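30 January 2018
By Lieven Van Damme

Care Labels Should Say How Long a Rug Will Last

Shoppers who buy a rug, a mat or a set of bedding are told a good deal about fiber content and almost nothing about wear. The label gives the blend and the washing temperature. It does not state how many washes the backing will stand before it cracks, or when the pile will begin to flatten. In our view, sellers of home textiles should be required to print a tested figure.

The information exists. Hunel tests its hallway mats through 90 wash cycles before a design is approved, and Flandow does the same through 85. Neither firm prints the result on the product. Customers are left to judge by price, and price is a poor guide. A runner sold under the Tazi name costs over 12 times as much as the plainest mat in the same aisle, yet both carry the single word "durable."

Objections have been raised on grounds of cost. Small weavers – and there are many – cannot easily pay for laboratory time. A shared test, open to any maker for a flat fee, would answer most of this concern. A second objection is that households differ, and that a figure obtained on a machine says little about a home with dogs. The same is true of fuel ratings for cars, which remain useful to buyers who wish to compare.
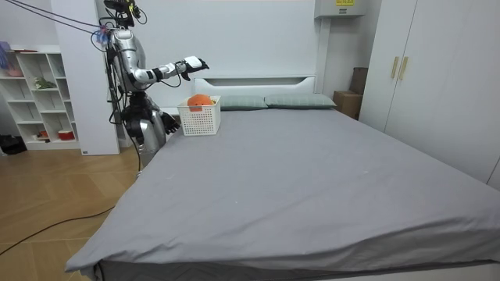 Abdelkrim Belkadi wrote in January that a printed number would soon be treated as a guarantee, and that shops would face returns from customers who had never read the washing instructions. He would prefer a simple grade in three steps. The point has merit, and a grade would be better than the present silence. It should still rest on a published test, with the full figure available on request.

Last updated: January 2018
Contact | © Siltik Home Review | Back to top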